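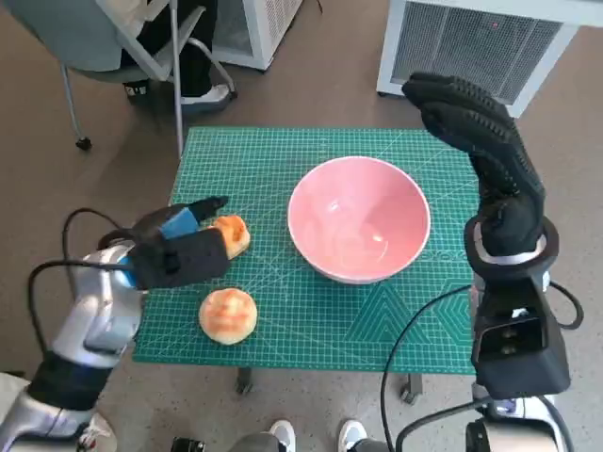 Someone wrote in after the spring call to ask whether you have to bake your own bread to take part, and would shop sliced white get them thrown out. No and no! I want the sliced white. I want the heel of the loaf you fed to the ducks as well.

I'm putting together **Skuratum**, a bread diary for Nemdale, and I need 42 households to keep one for five weeks, starting in April. You jot down what bread comes into the house, who eats it, when, and what gets binned. A line or two a day is plenty (crumbs on the page are fine). I did the same thing when I lived in Bragança and ended up with 434 pages, mostly toast, and I loved every one of them.
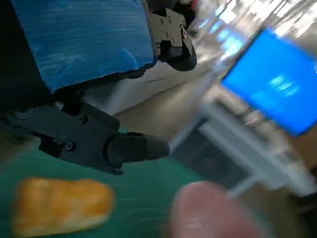

*Bright blue and matt black, close up.*

**Who I'm after**

- anyone living in Nemdale or out along the Flestell road
- people on their own, big families, shared houses
- night workers especially, I had hardly any last time

You'll get a notebook, a pen and £42 when the diary comes back. Spelling doesn't matter, and I'll change all the names before anything is printed.

To join, drop a note through the door at 229 Flestell Road, or come and find me there on Saturday from 10am. Bring questions. The kettle will be on and there'll be toast, obviously.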